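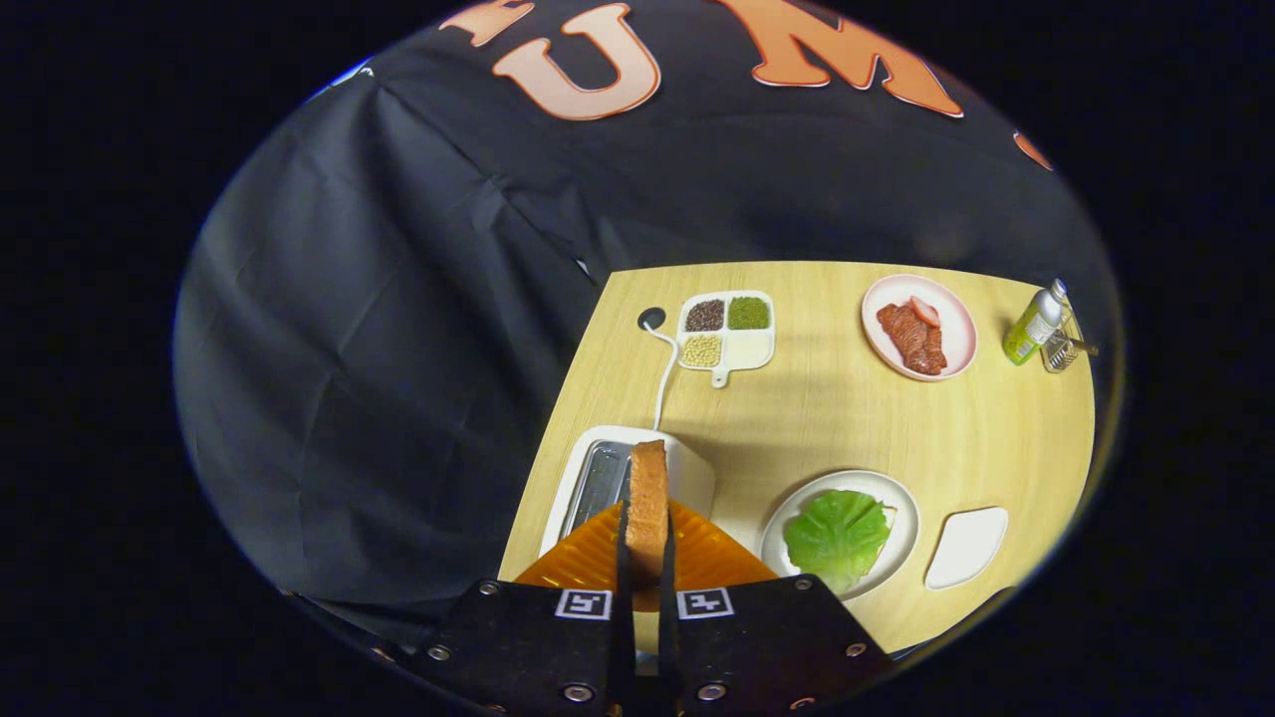
Reading time: 2 minutes

Changes to the shared kitchens at Fomwood House

Residents and staff are asked to note the new arrangements for the shared kitchens, which take effect at the start of July. They follow the yearly review of electrical safety carried out for the Trust by Bondarchuk, and they apply to the kitchens on every floor and to the ground-floor tea point.

Small appliances such as toasters, kettles and sandwich makers may continue to be used in the kitchens. They may not be kept or used in bedrooms, studies or corridors. Any appliance brought into the building must be tested before it is first plugged in. Testing is free of charge and can be booked at the Fasier Road reception desk. A dated label will be fixed to the plug, and items without a label will be removed to the store and held for 20 days.

Appliances should stand on a firm, level worktop, away from curtains, paper towels and the sink. Crumb trays must be emptied at least once a week. Four of the false alarms recorded last year began with burnt crumbs, and each led to the whole building being cleared. Please stay in the kitchen while food is being toasted or heated, and keep the door to the corridor closed.

Extension leads are no longer allowed in the kitchens. Extra wall sockets have been fitted on the second and third floors at a cost of £2,000, and work on the first floor will be finished before the end of the summer. The first-floor kitchen will be closed from 9 am to 4 pm while the work is under way. Notice of the dates will be placed on the kitchen door.

New oven gloves and fire blankets have been supplied by Indotex. The blankets hang beside each door and should be left in place. A blanket that has been opened must be reported to reception the same day so that it can be replaced.

Printed copies of the full kitchen rules are available at reception, in standard and large type.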